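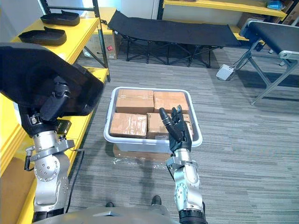 Four taped cartons in a white bin, with the paddle gripper on the left arm and the fingered hand on the right.

How to write a floor rule for bin handling that people will follow

Most robot cell rules I get asked to review were copied from somebody else's cell. You can tell, because they talk about light curtains the shop doesn't own and a fence that was never built. Before you download another template, try writing the rules from the job itself. For a two-armed machine handling boxes out of a bin, it takes an afternoon and gives you one page.

The steps below are the ones we settled on at the Bendonville site after throwing out the first three drafts. The Purkeck people will tell you theirs is more complete. It is also 409 lines long, and I have yet to meet an operator who got past the second page.

Step 1. Write down the task in one sentence.
"Take cartons out of the bin and put them on the conveyor" will do. If you need a second sentence, you probably have two tasks, and each gets its own page. Do not let anybody add "and other duties as required."

Step 2. Treat each arm as its own tool.
A flat paddle and a hand with fingers don't fail the same way. A paddle pushes, and its edge can catch a bin wall or a forearm. Fingers can close on something they shouldn't. One line reading "keep clear of grippers" covers neither. Write a line for each, and say what the operator has to check before a run.

Step 3. Look at the floor.
This is where I get suspicious of polished safety documents. They cover emergency stops in detail and skip what's lying around the feet. Loose plastic film under a bin can slide, and it can snag on whatever gets dragged across it. So can a thin cable running to a foot pedal. Our rule is that film and packing scrap get picked up before the arms are powered, and cables are routed out of the walking path or covered.

Step 4. Decide what a tight pack means.
Cartons wedged against each other are hard to lift one at a time, and a box may bring its neighbor along. Vendors like to say the software handles this. Maybe it does. Ask to see it done with your boxes and your tape, then write down what the operator does if two come up together. Ours says stop, wait for the arms to park, then fix it by hand.

Step 5. Name the stop, and test it.
Put the stop's location in plain words and test it at the start of every shift, with both arms moving at low speed. A checkbox with initials is fine. A checkbox without the test is worse than no checkbox.

Step 6. Check your page against the real standard.
A house rule doesn't replace your risk assessment or the published standards that apply to you. Read those yourself or pay someone who has. I don't put much faith in a supplier's "compliant" sticker – ask compliant with what, and for which setup. At Brostow the paperwork covered a different gripper from the one bolted on.

Step 7. Reread it when anything changes.
New gripper, new bin, new shelf nearby – the page gets reread and signed again. We file ours as form 3315 in the Quezada binder, and the old version goes in the shredder so it can't drift back onto the wall.

Keep the finished page to one side of one sheet and hang it where the operator stands.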